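Fledcombe shared workshop opens its table-laying robot build to newcomers

FLEDCOMBE, February - Members of the Lamik workshop in Fledcombe are inviting anyone with a bit of patience and a free evening to join their home-built robot arm project, which has spent the winter learning to lay a tray for supper. The arm, which everybody calls Skareck, was put together from second-hand motors and printed brackets over 36 evenings, and the group is now ready to share the plans. 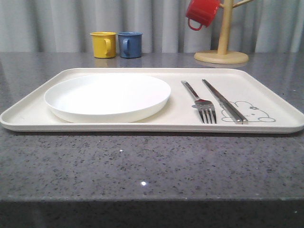

Why a supper tray?

We wanted a job that people would recognise from their own kitchens, and one we could practise with ordinary things - a plate, a fork, a spoon and a pair of metal chopsticks. Flat cutlery on a flat tray is a good deal harder to get hold of than it sounds, and we have all become rather fond of the problem.
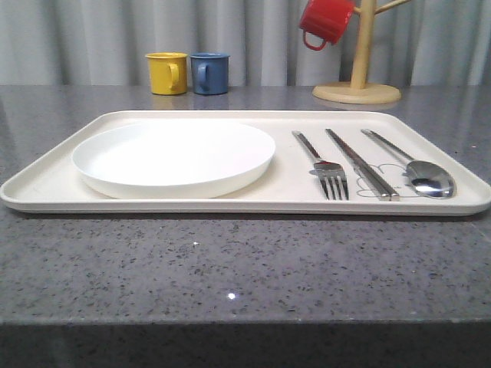
Plate, fork, chopsticks and spoon on the workshop's cream tray.

The parts for the present version came to £205, not including the worktop, and the kind people at Christodoulou, the hardware shop in Fledcombe, let us rummage through their odds and ends for screws and springs.
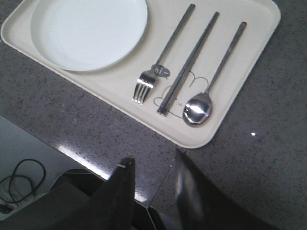
Skareck's gripper is the part that has been rebuilt most often, and the part we would most like fresh eyes on. Slim handles are the great test for it, and we keep them side by side on a slant to the wrist camera, with the chopsticks lying so close together that they could pass for one thick bar. The cartoon on the tray, saying "hi~" in its little speech bubble, has become a sort of mascot for the project, and we do hope it will greet a few new faces this spring!

Sessions start at 7pm and last until the kettle is empty, more or less. There are places for 8 newcomers, aged 10 and over, and younger members should bring a grown-up along.

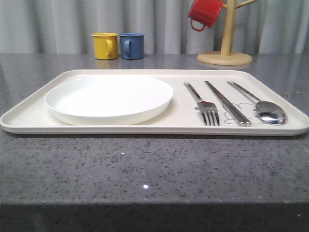 Notes to editors

Lamik is a shared workshop in Fledcombe with benches for wood, metal and electronics. The Skareck drawings and parts list are free to copy, and printed sets can be picked up at the workshop during any evening session.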